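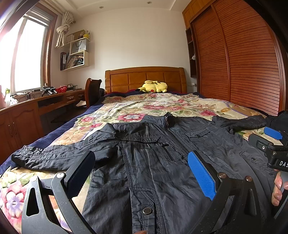

Unit 2: Folding a zipped jacket

Work on a bed or a large table. Lay the jacket face up, collar away from you, and pull both sleeves straight out to the sides. The navy one on the rose quilt has a long centre zip, a snap on the placket and pockets on both sides of the chest, and all of these affect the fold.

Before folding
Empty every pocket, including small zipped ones.
Close the zip to the collar and lay the pull flat.
Fasten snaps and pocket flaps.
Smooth the body from the middle outwards. Light creases will drop out on a hanger later.

Folding
1. Bring the left sleeve across the chest, cuff towards the opposite side.
2. Do the same with the right sleeve.
3. Turn each side in by a hand's width.
4. Fold the hem up to the chest pockets, then once more to the collar.

Keep the second fold off the snap, or it will leave a round mark in the cloth. Padded jackets should be rolled from the hem instead.

For next time: read page 84 of the Clareck course book and bring one jacket or coat with at least two kinds of fastening.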